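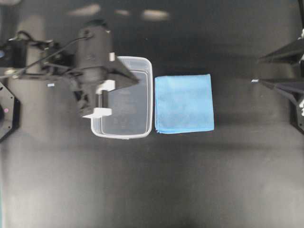 Can I replay an episode on a different pair of arms than the one it was recorded on?

Only after re-running the joint offset step. Offsets are stored per arm, not per model, so a file from one bench will drift on another by a finger width or more.

Grivach
Recording, replay and checking tools for two-arm tabletop work. Plus the data card for the first set, further down.

Status: usable. Docs behind the code as usual. If something in this file disagrees with the help text of a command, trust the help text.

What's in the repo

record - reads both arms, all cameras, writes one folder per episode
replay - plays joint positions back, no cameras needed
check - goes through a folder and complains
trim - cuts dead time at start and end
export - packs episodes for training
bench/ - settings per bench, one file each (verkudden.toml, xolalpa.toml)

The old "merge" tool is gone. Use export with two input folders, does the same thing.

Install

Python 3.10 or later. Clone, make a virtual environment, pip install -e . from the top folder. On Linux your user needs to be in the dialout group or the arms won't open. Log out and in again after adding it. Windows not tested. Mac works for check, trim and export, recording untested.

Trulik driver is a seperate package and has to be installed first. Version pinned in requirements, don't bump it on your own, the newer one swaps the order of the last two joints.

First run

1. Power the arms, then plug in USB.
2. grivach find - prints the ports. Copy them into your bench file.
3. grivach offsets --arm left, then the same for right. Hold the arm in the rest pose till the prompt comes back.
4. grivach look - opens every camera in a grid. Check the names match the views. Swapped wrist cameras are the most common mistake and check can't catch them.
5. grivach record --bench verkudden --out test/

Space starts and stops. Backspace throws away the last episode, no confirmation. Yes really no confirmation.

Control loop

Joint targets go out at a fixed 100 Hz. Cameras run on their own threads and never block the loop. If a frame is late the last one gets used again and a flag is set in the log. Gripper opening is sent as a number between 0 (closed) and 1 (open), same for both arms. Velocity limits live in the bench file, and replay respects them even if the recording was faster. So a replay can come out longer than the original, that's expected.

Planning is minimal. Straight line in joint space to the start pose, no collision check between the two arms. Move one by hand if they look like they'll meet. There is a branch with a proper planner but it is slow and it isn't merged.

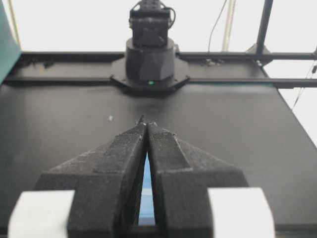 Macario Galindo wrote back after trying the March build that the closed position ought to be measured per gripper and saved with the offsets. His two read differently at zero and the policy learned the difference before he noticed. Fair point. Now grivach offsets asks you to close each gripper at the end and stores the reading. Old offset files still load but you get a warning, please redo them.

Data card

Name: Verkudden tabletop set, v1
Episodes: 1,953
Arms: two, one gripper each
Streams: head view, one wrist view per arm, joint positions, gripper opening, commanded targets
Recorded with: Grivach, teleoperated, no scripted motion
Language labels: one short sentence per episode, typed by the operator
Split: by session, so neighbouring episodes never land on both sides

Episode folder layout

head.mp4
wrist_left.mp4
wrist_right.mp4
joints.parquet
meta.json (task sentence, bench name, offsets hash, operator code)

Timestamps are all from the host clock, in seconds from episode start. Camera timestamps are arrival times, not exposure times. Usually fine, matters if you do anything fast.

What check looks for

- gaps in the joint log
- frozen video (same frame repeated past the limit)
- gripper values outside 0 to 1
- missing task sentence
- offsets hash that doesn't match the bench file

Joint coverage has to be at least 98 per cent of expected samples or the episode gets moved to rejected/. Nothing is deleted. You can lower the limit with --min-coverage but then please say so when you share the data.

Known problems

- Depth isn't recorded. Don't ask for it yet.
- Auto exposure is left on. Bright backgrounds in the wrist views blow out, and a perception model trained on a darker room will not like it. Fixed exposure is an option in the bench file, off by default.
- Shiny table reflections confuse the segmentation script in tools/. Mask the top of the head view if you use it.
- Clear plastic gets missed by the same script quite often.
- trim sometimes cuts a slow start. Look at the first second before you trust it.
- left and right in the files means the left and right arm as set in the bench file. The two benches do not agree on which is wich. Sorry. Will be fixed in v2, there's a --flip flag till then.

Xolalpa data

Not in this release. Same format, different offsets, head camera mounted lower. Don't mix the two without setting the bench column in export, otherwise you can't pull them apart again.

Reporting bugs

Open an issue, attach meta.json and the last lines of grivach.log. Not the videos, they're too big. If an arm jumped on start, say which one, and whether the USB was in before the power.

Changes since last tag

- gripper closing step in offsets
- check is much quicker on big folders
- record no longer crashes if a camera name has a space in it
- replay --from works with seconds as well as frame number
- removed merge

TODO: write up the export options properly, they're only in --help for now.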